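3 April 2021

Pens and clipboard, brown table. Saturday, so I have the room in peace.

I wanted to finish the matter of the pens before Vlasta Skála comes back. In the last weeks we had pens in every drawer, and half of them did not write. Now there is one holder, the small black mesh one, and it lives on the brown table. I tested each pen on scrap paper before it could go in. The ones that made only a scratch went to the bin, also two good-looking Vodex pens which I was sorry for.

Rule for what stays: some grey and white pens for normal notes, the marker with the red cap, the yellow highlighter. If you take the highlighter to your desk, please bring it back the same day.
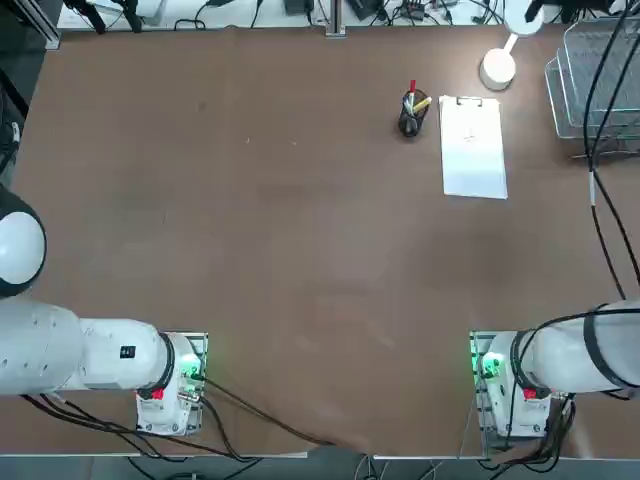

The table top itself needs some care. I wiped it with the Pretilden cleaner, one capful in 1000 ml of water, and then with a dry cloth. The light smudges became weaker but the scuffs stay, they are in the surface. I tried a soft eraser on one scuff near the window side, no difference. I don't want to use anything stronger, as the finish is matte and a shiny spot would look worse. Ailsa thinks we could sand it with 400 paper. I would prefer to ask Fommont first, they sold us the table and should know what is on it.

Paper. We still have 36 sheets of the heavier white kind from Chauke. It takes the marker well and I did not see it come through to the back. The cheaper paper lets the ink spread, so with thin strokes one cannot say where the line ends. For handwriting on the clipboard I will use only the heavier one, one sheet at a time.

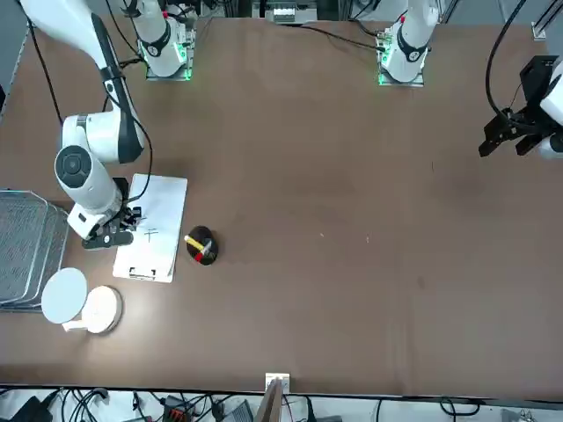 Writing on the clipboard is better than writing on the bare table, the sheet does not slide and the scuffs do not print through. Big letters are easy. Small characters with several horizontal strokes are harder, the thick marker closes the spaces between the strokes. With the thin one they stay open.

To do:
Ask Ailsa Innes where she ordered the mesh holder, I would like a second.
Write to Fommont about the finish.
New thin markers, black, 2 packs.
Label the drawer for the cheap paper so it is not mixed with the other again.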